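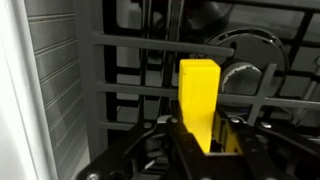
Fig. 1. Yellow block, held upright.

Week 4: Colour as a signal
Handout for the Saturday group. Tutor: Sarahí Ponce

Bring this with you. I print 25 copies every time and 25 people every time ask whether there are any spare.

1. Where we left off

Last week we dealt with hue, value and saturation. To recap for those who were in the café: hue is the name of the colour, value is how light or dark it is, saturation is how strong it is. Most beginners fix a weak layout by changing the hue. Most weak layouts have a value problem. You will change the hue anyway, and then we will have the same chat again in week six.

2. One loud colour

A single saturated colour among greys gets looked at first (Fig. 1). It needs no arrow, no drop shadow and no starburst saying NEW. Add a second loud colour and the two start to argue. Add a fifth and you have a takeaway menu, a perfectly good thing to design if someone has ordered a takeaway menu.

Yellow needs care. It is the lightest of the strong hues, so it shows up well against black and hardly at all against white. Yellow text on white paper is a way of keeping secrets. Darken yellow and it turns olive or mustard long before it turns into "dark yellow", so if the client asks for dark yellow, show them a swatch before you agree to anything.

3. The Lilia leaflet

We will look at two versions of a leaflet for Lilia, a small garden nursery. The first uses 19 colours, several of them by accident. The second uses black, two greys and one pink, and the pink appears only on the opening times. Both carry the same 61 words. Read each for three seconds, turn it over and write down what you remember. No peeking. I can see you from the front.

The owner preferred the first version. We will discuss that too.

4. Red and green

Some of your readers can't tell certain reds from certain greens. If your chart depends on that difference, those readers have been handed a chart about nothing. Use a change in value as well, or a label, or a pattern. Test it by printing in black and white on the worst printer you can find. The one on the second floor is ideal.

5. For next week

Take the Srisuk poster from the shared folder and redo it with greys and one strong colour. Size A3, portrait. You may choose the colour, but you must be able to say what it is pointing at. "It looked nice" has been tried.

Also read chapter two of the course booklet, pages 38 onwards, up to the part about paint. The part about paint is for people who enjoy paint.

Work goes in the tray by 10 a.m. Files named "final_final2" will be marked, but with a sigh.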